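Shop notebook, hats and clear bins
12 Jul 2021
Bench: light wood table, plant left where it was

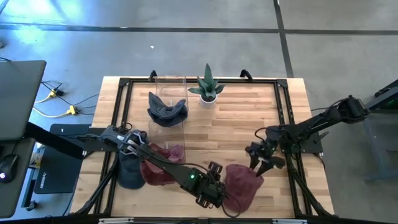

Sorting

Started on the hats before the Londholm order took over the morning. The maroon ones and the navy ones had all ended up in one carton after the last stock check, so the job was to get them apart and into the tall clear containers by color. Navy in one, maroon in the other. Tzu-hsuan wanted to sort by size first. The size tags on the Dramby hats are sewn so far inside that you have to turn each one out to read it, so we stayed with color and will do sizes at the shelf.

Knit hats do not stack. Folded once and dropped in, they open up again and climb the wall of the container. Folding in half and then rolling from the crown end worked better. The rolled ones stayed down when I put another on top. The caps with a rounded crown should go in last, crown up, or they get a dent that takes steam to remove.

Containers

Clear is better than the gray Pritchard tubs we had before. I can see the color from the door and don't have to pull anything down. Two complaints:

The opening is narrow for a hand holding a hat. Berwyn got his wrist stuck on the second one and now tips the container on its side to fill it.

They are light. With a hat hanging over the rim they want to lean. Put something in the bottom before filling from the top.

Labels go on the short side, low down. The old tape leaves glue on plastic, so use the paper kind from the drawer under the sink.

Table

Wiped down with a damp cloth before any fabric went on it. There was still sawdust in the grain from Friday and it sticks to knit badly, worse on the navy. Lint roller is on the hook by the door. Please put it back there.

The snake plant can stay on the table. It gets better light than it did on the shelf. Water it at the sink and let it drain before it comes back, I don't want drips near the stock.

To do

Shelf 5 is cleared for the hats. Maroon on the left.
Ask Dostesberg if they can send the next lot with the colors bagged separately.
Tzu-hsuan to write up the rolling method with a drawing and pin it over the bench.
Find the lid for the wider container. Berwyn thinks it went out with the scarves.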